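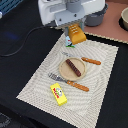 Setting the play table

I wrote this section after my third try at laying out the Griltwood play kitchen set, so you get the version that worked for me. Give yourself a bit of floor or table space and keep the lid of the box handy.

1. Put the woven placemat down first. I like mine on the diagonal — it leaves the corners of the table free for little elbows.

2. Set the round plate near the middle and lay the sausage on it. Grill marks up, please!

3. Stand the carton at the back edge of the mat. The bread can go beside it, or on the plate if somebody's ordered a sandwich.

4. Park the pot and the bowl on the pink board behind the mat. My friend Liliana keeps hers on a shelf, and that's fine too.

5. Fold the white cloth and lay it over the mat. Don't fuss about neat corners (I gave up on those in December).
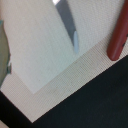
Folded white cloth on the woven mat, step 5.

Note: The mat frays if you drag it by the border, so lift it with both hands.

Caution: Play food stays out of the real oven and the microwave. I shouldn't have to write that one down, but I've met my nephew.

When you're done, the food goes in the box first and the mat goes on top, rolled up loosely.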